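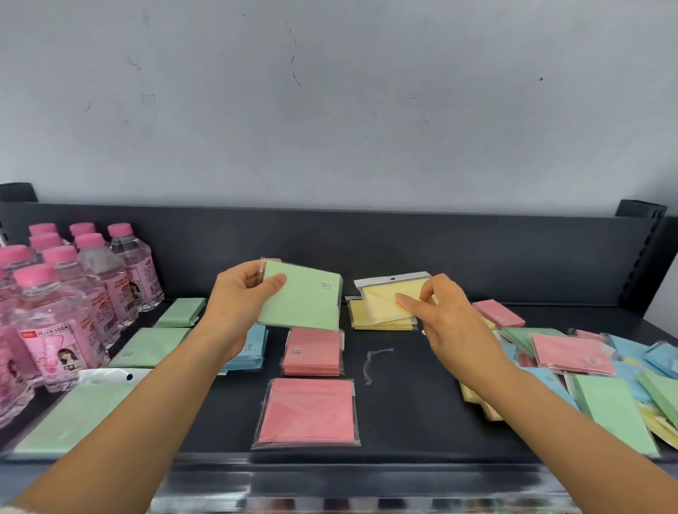

3.2 Shelf layout and the handling of flat packets

The second part of the study concerns small flat goods: square packets of colored paper, each sealed in clear plastic. Such packets are common in variety stores and are awkward to keep in order. They have little thickness, they slide against one another, and a customer who wants one color will often lift several others to reach it. Store managers interviewed for this project named flat paper goods among the lines that took the most staff time for the least shelf space.

Work was carried out on shelving at the Netstead training store. The shelf used for the packets is a dark gray metal unit with a solid back panel and slotted uprights, set against a plain wall. It has no dividers. Dividers were considered at the planning stage and rejected, as many smaller stores do not own them and the purpose was to learn what can be done by hand with the shelf alone. Bottled drinks were kept at the left end throughout. Mixed shelves of this kind are usual in small stores, and removing the bottles would have given the packets more room than they would have in practice.

The packets come in four pastel colors: green, light blue, pink and yellow. Some of the stock has a header strip with a hole for hanging. Under the procedure described here all packets are laid on the shelf, and the hanging holes are not used. The hook display trials with Atex fittings are reported separately in Section 4.

The procedure has two stages. In the first, the worker sorts by color. Packets are picked up singly or in small groups and placed with others of the same color, with no attempt to square the edges. Workers were told to finish the sorting before straightening anything. In earlier trials, held in November, several workers had tried to do both at once and had to rebuild stacks when further packets of the same color came to light underneath others.

In the second stage, the sorted packets are formed into columns running from the front edge of the shelf toward the back panel. Each column is given to one color and is made up of short stacks, one behind another. A single tall stack uses less depth, but it tends to lean and then to spread sideways into the next color. Short stacks can be squared with both hands and hold their position better when the front packets are taken.

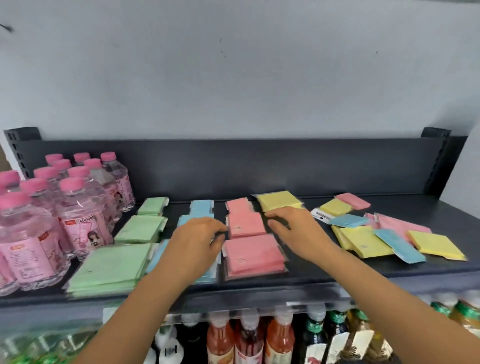 Figure 3. Packets arranged in columns by color, with the bottled drinks kept at the left end of the shelf.

The layout in Figure 3 shows the intended relation between colors. In the green, light blue and pink columns, stock is present at the back, in the middle and at the front, so that a customer can take a packet of any of these colors from the front without disturbing the others. Edges need not be perfectly aligned. The front green stack in the figure is slightly fanned, and the front blue stack leans at an angle; neither was treated as a fault under the scoring rules, which recorded a fault only where a packet lay in or across a column of another color.

The sorting rules were tested over 132 sessions. Fresh stock was supplied by Budurix in cartons of 400 packets, and more than 3000 packets were handled over the whole of the study. Workers were given no time limit. Each session ended when the worker judged the shelf fit to be left for customers, and the shelf was then checked against the scoring rules by a second member of staff.

Most faults recorded at the check were found near the back panel, where rear stacks had been pushed into place without being seen clearly from the front. Workers who filled the rear of each column before starting on the front had fewer of these faults. The order in which the colors were placed made no clear difference. Some workers began beside the bottles and moved to the right, others began with whichever color was nearest to hand, and both groups left shelves of similar quality.

Rusnák, whose stores use deeper shelves, asked whether the same layout could be extended toward the rear. A short trial with 6 workers suggested that it could, although the rear stacks were harder to reach and were more often left uneven. The results of that trial are given in Appendix B and are not included in the totals above.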